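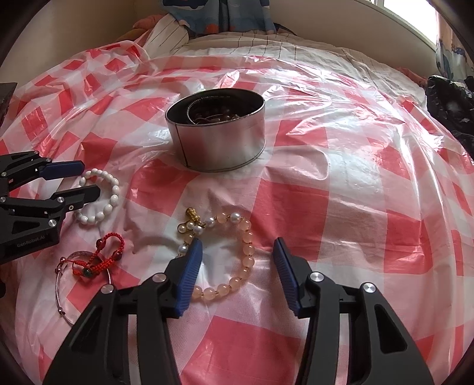

**Residents' Notice Board > Shared Rooms and Storage > Sorting small jewellery on a covered bed: proposed guidance**

**H. Minami (moderator)**
Posted 3 February 2025

Members are invited to comment on the following draft, which is intended to replace the note on jewellery in the storage guide. The existing note says only that small items should be "sorted on a clean surface", and the residence office has received several requests for something more useful.

The draft reads:

> Residents who do not have a table in their room may sort bracelets, necklaces and similar items on the bed. The bed should first be covered with a plastic sheet or tablecloth. Pieces are to be laid out singly, with cord, wire and beaded items kept apart, and returned to their pouches before the cover is lifted.

Comments will be received for 15 days. Please keep to the subject of the draft. Questions about lost property should go to the Ferell House desk.

Hatsue Minami

---

**marikar_o**

I support the draft in general. A plastic cover is easy to wipe, and beads do not catch in it the way they do in a knitted blanket.

My one reservation concerns the pattern. A large red and white check is cheerful, but it is not a good background for everything. White beads lying on a white square are easily overlooked, and a red cord on a red square is no better. I would ask that the guidance recommend a plain cover in a dark colour.

---

**tianyou.fu**

With respect to the previous member, I do not agree that the pattern should be regulated. Most residents already own a checked tablecloth, and few will buy another in order to put away a handful of bracelets. The squares also have a use. I place one piece to a square, and it is then plain to me which pieces have been dealt with.

The greater difficulty is glare. Thin, glossy plastic under a ceiling light gives a strong reflection, and fine silver wire is very hard to see in it. I would add this sentence: "Turn off the overhead light and use a lamp placed to one side."

---

**marikar_o**

I accept the point about the lamp. I do not accept the point about the squares, which works only if the sheet lies flat. On a mattress it never does. It creases as soon as anyone leans on it, and the beads run into the folds.

---

**Hélder Bastos**

I write as a member who restrings beads for other residents in Zenasar Court, and I have three comments.

Firstly, the bed. A mattress gives way under the hand, and anything round will travel toward the person sitting on it. If the bed must be used, a large tray or a sheet of stiff card should go underneath the plastic. This would answer Mr. Marikar's concern about creases as well.

Secondly, the order of work. Wire bangles should be moved first. An open bangle has two ends, and either of them can catch in a braided cord lying across it. I have spent an entire evening freeing one from the other, and the cord did not recover its shape.

Thirdly, knots. The draft should advise against pulling at a sliding knot in order to make a bracelet lie neatly. Braided cord may be left in whatever loop it falls into until it is ready for its pouch.

---

**hiutung_lam**

Could the office please clarify what is meant by "pouches"? I was issued 2 of the Karunaratne cloth bags on moving in, and they are too large for one bracelet and too small for a box. I have been using an egg carton, which does the job well and costs nothing.

I should also prefer that the tray remain optional. My room does not have space to store one.

---

**H. Minami (moderator)**

In reply to Hiu-tung Lam: any small closed container is acceptable. The wording will be changed from "pouches" to "containers", and egg cartons will be permitted provided that they are clean.

The office is also content for the tray to be optional. It will be described as recommended.

---

**Hélder Bastos**

I would ask that my objection be noted. A resident who does without the tray will sooner or later be moving the bed to look for a bead.

---

**tianyou.fu**

I have used the bed without a tray since November and have not yet had to move it. I do roll up a towel and tuck it beneath the plastic along the open side, so that there is a raised edge. Perhaps both methods could be given.

---

**hiutung_lam**

The towel would suit me very well. I withdraw my remark about the tray if the towel is listed beside it.

---

**H. Minami (moderator)**

Both methods will be listed. The revised paragraph now stands as follows:

> The bed should be covered with a plastic sheet or tablecloth of any colour. A tray or stiff card beneath the cover is recommended; a rolled towel along the open side may be used instead. Use a lamp placed to one side. Move wire pieces first, do not pull on sliding knots, and return each item to a clean, closed container before the cover is lifted.

Mr. Bastos's objection has been recorded with the draft.

---

**marikar_o**

"Of any colour" is noted with regret. I shall continue to use my navy one.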